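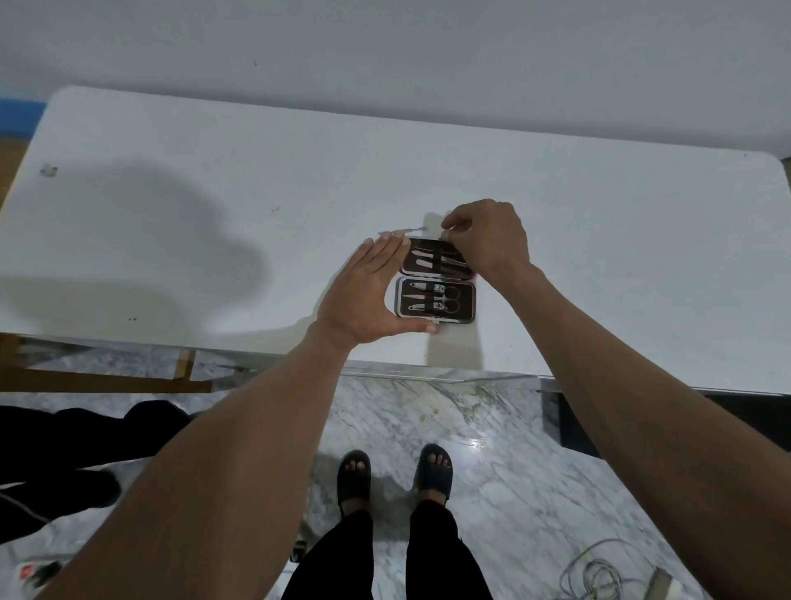

Vilém Polák

Flevlow drain survey notes, README

Last edited Oct 26, 2025

477 written reports from drain and sewer inspections in Cumley, typed up from paper copies. Priroso supplied 148 of them, Mackay the rest. One row per visit.

Columns: visit_id, firm, pipe_material, length_m, fault, advice, price_quoted

Read before using

The fault column is what the firm said it found. I would not treat it as what was wrong with the pipe. "Root ingress" turns up far too often for my liking – usually next to a quote for relining.

Only 65 rows have a second opinion from the other firm. Where the two disagree I kept both and picked no winner.

Lengths were often paced out in the garden. Don't build anything on them.

Known problems

- 2 reports have no price
- clay and "old pipe" are probably the same thing, left as written
- January visits are thin, so seasonal claims won't hold up

Corrections are welcome if you have the paper report to hand.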